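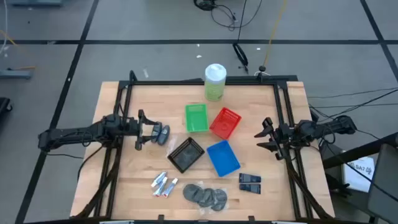

*Four plastic baskets on a strip-wood top: green, red, black and blue.*

## Small baskets for bench sorting

Shallow rectangular baskets suit a worktop better than deep tubs. Contents stay in one layer and can be checked at a glance.

- Assign one colour per category and keep to it. Mine are green for fixings, red for items awaiting repair, blue for electrical parts and black for anything unidentified.
- Choose slotted or perforated walls where dust is a problem. Fine grit falls through - so do panel pins, which need a lidded tin.
- Set the baskets out before starting, with a hand's width between them.
- Empty the black one every Monday. Left longer, it becomes storage.

Wash in warm water with a little washing-up liquid and dry upside down. Avoid solvents, as some plastics craze.

On strip-wood tops, lift baskets instead of dragging them. Grit trapped underneath will score the finish. Light scratches can be rubbed back along the grain with 2000 grit paper, then 3000 if a sheen is wanted.

Szabolcs Bárány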